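Open day at the Clarkura building, Rernura

I went to the Clarkura open day for the sandwiches and stayed for the storage. I should explain that I'm a person who owns a label maker and isn't embarrassed about it, and that the leaflet promised "three floors of household order". My household has one floor and no order at all, so the maths was appealing.

Getting there

The 19 bus from Rernura station stops at the bottom of the hill, and the building is at the top of it. There's a sign halfway up saying NEARLY THERE, which is a lie. Parking is ten dollars and full by nine-thirty, according to the man in the vest, who seemed pleased about it. I arrived puffing at ten and was given a lanyard, a tote bag and a second, smaller tote bag to go inside the first.

Entry is free but you do have to book. My ticket was number 113. The woman ahead of me had no ticket and a very large pram, and she went straight in, so make of that what you will.

Ground floor: the kitchen drawers

Everybody starts with the drawers, which means everybody is standing in front of the drawers. I got an elbow in and had a look. There were cutlery trays, deep pan dividers and a spice rack that tilts towards you like a nosy neighbour. The Ankrah people had the long bench by the window and were letting visitors have a go at loading a drawer against the clock. I put the whisk in last and the drawer wouldn't shut. The whisk is always the problem. A boy who looked eight or so did it beautifully and then did it again, to make the point.

I quite liked the Ankrah bamboo dividers, which are on springs and hold well, though I could have done without the speech on "drawer journeys". The price list was face down on the counter and stayed that way until you asked.

The sandwiches were also on this floor. Egg, mostly. By eleven they were all egg.

First floor: laundry and linen

Quieter, and warmer than it needed to be. There was a folding demonstration using fitted sheets, and I watched it from start to finish with real attention, and I still can't fold a fitted sheet. The demonstrator said it's all in the corners. I have no doubt that it is. The rest of us rolled ours into a ball and handed it back.

Filar had a wall of lidded boxes in colours named after puddings. The lids fit properly, which I can report because I went along opening and closing them until someone asked if I needed help. I bought three in Custard, and they're now in my hallway waiting for something to be put in them.

Second floor: the small stuff

This was the floor I'd come for. It's given over to the things that end up in the bottom of a bag or rolling about beside the basin: pens, hair ties, batteries, cosmetics. The lift was out, so by the time you reach it you've earned it.

The lipstick display was the one that got me. I own more lipsticks than I have occasions, and they live in a mug. Up here they had a clear acrylic organiser with a hinged lid, the inside divided into small slots, with pinks and purples and a few darker shades in a row. It sat on a dark reddish-brown marble top with white veins through it, against wallpaper covered in big grey bamboo-like leaves. I've seen hotel lobbies with less effort put in.

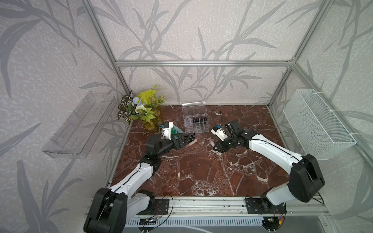 What I'd take from the lipstick corner

The case for a clear box is that you can see what you've got. The case against is that you can see what you've got, and in my situation that includes several versions of the same pink, bought years apart with equal confidence. Still, standing them upright is plainly better than the mug. I'd want to measure the fatter tubes before buying any organiser, having once brought home a very handsome one that fitted nothing I owned. And a lid is worth paying extra for if your bathroom is as dusty as mine – I don't know where it comes from either.

Going home

The gift shop is unavoidable, in the sense that the stairs come out in it. I got away with a packet of drawer liner and a pencil. Coffee is from a cart in the courtyard, decent, with a queue that doubled back on itself past the bins (unlabelled, I noticed).

I'd allow three hours, or two if you skip the sheets. Wear flat shoes for the hill, and bring your own lunch unless you feel strongly about egg. They're running it again in December, when there's meant to be a whole room on wrapping paper. I've already put it on the calendar, which is in a drawer somewhere, under the whisk.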